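Do I need a jewelry organizer? The case against

Every December I get the same itch to sort something small, and every December a store is ready to sell me the answer. This year it was jewelry. The Herkiro people have a stacking tray system that keeps turning up wherever I read, and the price for the starter set is $39, before you buy the lid. The lid is extra. I would like to meet whoever thought of that.

I don't own much jewelry. What I own is mostly cord bracelets, a few rings, and earrings that lost their partners somewhere between here and Illville. The page for the tray set has 1,383 reviews, and I read more of them than I should have. Plenty of people love it. Plenty of them also mention, further down, that they went out and bought more jewelry to fill the empty squares. That doesn't sound like tidying to me.

What the trays assume

The squares are sized for rings and studs. Fine if that's what you wear. A braided bracelet doesn't want to be in a square. You fold it, it springs back, and by morning it's lying over three compartments and you've lost the point of having compartments. There's a long slot for necklaces, but put anything with a knot in there and it humps up in the middle so the next tray won't sit flat.

Then there's the velvet. I had a velvet-lined box from Wuyts for nine years and what it mainly collected was lint. It came off on everything. I'd pick up a ring and have to blow on it first.

What I did instead

I tipped everything out on the bed and picked the pieces I'd worn since summer. The rest went in an envelope in the drawer. If I haven't opened the envelope by spring, it goes to the thrift store in Dulcombe, and I'm fairly sure I know how that will end.

The keepers didn't need a system. They needed one small dish with a rim and something soft in the bottom, so a ring doesn't rattle around and slide under the bracelet. The one I settled on is a little oval container with pale, see-through sides and a purple rim, with a fluffy white pad inside. It sits on the newspaper-print cover, the busy vintage-looking one that I keep meaning to replace and don't. The reddish-brown cord bracelet goes down first in a loop and the gold-colored ring sits inside it, toward the lower left.
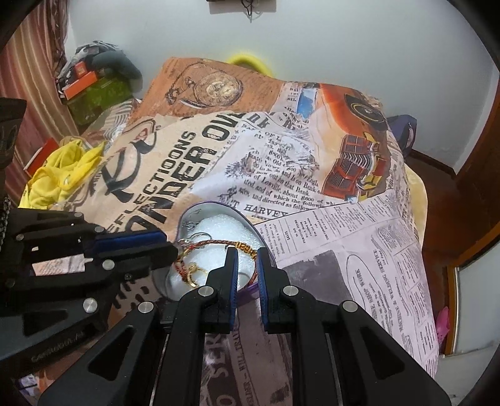 Does it work?

Ask me in a few months. I've been pleased with storage ideas before and they tend to go sour once the novelty wears off. My doubts so far: the pad is fluffy, and fluffy things hold dust, so I may be back to blowing on rings. It also has no lid, and I can see myself dropping hair ties and loose change in there by the end of winter.

Still, I can find the ring without lifting out 2 trays to get to it, and I have the $39. If the pad turns gray I'll cut a new one. The envelope is still in the drawer and I haven't missed a thing in it, apart from one earring, and I only thought of that one while typing this.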